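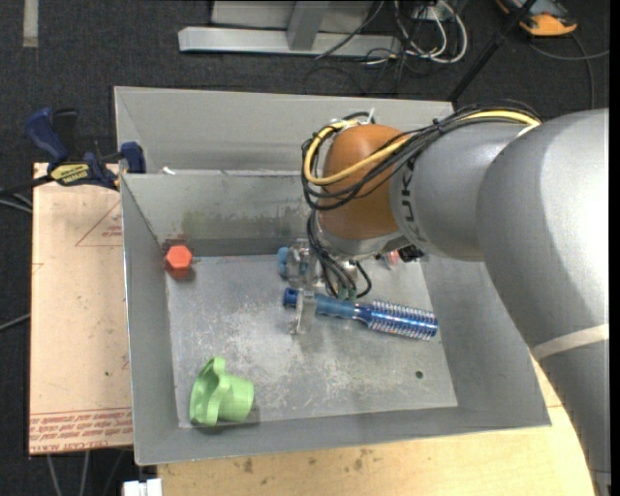 Meet the Robot Arm: A Guide for Young Visitors

Tuvent Robotics Centre, Mimico
Open day: 2026-08-24
Suitable for visitors aged 6 to 14

What does the robot do?
The robot arm picks things up from a metal bin. Picking up a brush is easy for you. For a robot it is hard work, as every object has its own shape – a round handle must be held differently from a block with six sides.

What is a gripper?
The gripper is the robot's hand. It is made of metal and sits at the end of the arm, below the wrist. The cables along the arm carry power and messages.

How does it know where to reach?
A computer studies the objects and chooses a place to grip. Sometimes it chooses badly and the object slips. The robot then tries again.

What will happen during your visit?
Each demonstration lasts 30 minutes. Paweena Ratanaporn will operate the robot, and Ryota Maruyama will answer questions. You may suggest which object the robot should try next.

Please remember
Stay behind the coloured line while the arm is moving.
Keep your hands away from the bins and cables.
Children under 9 must be with an adult.

Activity sheets are available from Kaede Ichikawa at the front desk.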